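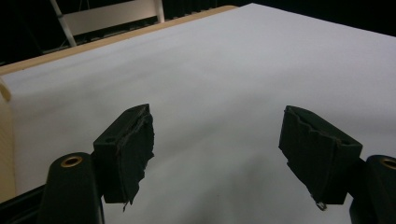
Myroslav Prokopenko wrote in to say that I was wrong about tape residue, that a hair dryer and a bit of patience will clear anything, and that I should stop telling readers to buy solvent. Fair enough, Myroslav. I tried it your way on a tool handle, and it got me through the first layer. The second layer stayed put and went stringy. So I've rewritten the page, and the hair dryer is in, with limits.

Workshop > Cleaning and Repair > Removing Old Tape and Glue

What you need

A hair dryer, a plastic scraper (an old store card is fine), cooking oil, dish soap, rubbing alcohol, and rags you don't mind throwing out. You will see special remover sold for a lot more than a bottle of oil. I bought one in December and couldn't tell it from the oil by the time I was done, except by the smell.

Step 1. Pull off what comes off dry

Find a loose end and pull it back low, almost flat against the surface. Pulling straight up tends to leave the glue behind. Cloth tape sheds threads as it tears, and those threads are worth picking off now, before they get oily.

Step 2. Warm it

Hold the dryer a hand's width away and keep it moving for up to 40 seconds. Peel while it's warm. If the glue starts to smear or pull into strings, stop. More heat won't help, whatever the videos say, and thin plastic can warp. Keep the dryer away from alcohol and its fumes, and put it away before you get to Step 4.

Step 3. Oil

Rub oil into the residue and leave it for an hour. People swear by peanut butter, mayonnaise and so on. These work to the extent that they contain oil, and then you have mayonnaise on your tools. Scrape gently, wipe, and repeat once if needed.

Don't use oil on bare wood, leather or unsealed stone. It soaks in and leaves a dark patch, and I have a cutting board that proves it.

Step 4. Alcohol, then soap

Wipe the last haze off with alcohol on a rag, with a window open. Test a hidden spot first: it can cloud clear plastic and strip some finishes. Wash with dish soap and let the thing dry fully.

If you plan to tape it again

Fresh tape over old glue slides. Get all of the oil off, wrap with a light stretch, and cut the end with scissors. A torn end lifts sooner, in my experience, though Khalil Karam tells me he has torn his for years without trouble. I'd like to see his after a summer in a hot garage.

I'm also not convinced that two layers last longer than one. They feel softer, and that's as far as I'll go.

Last updated August 15, 2025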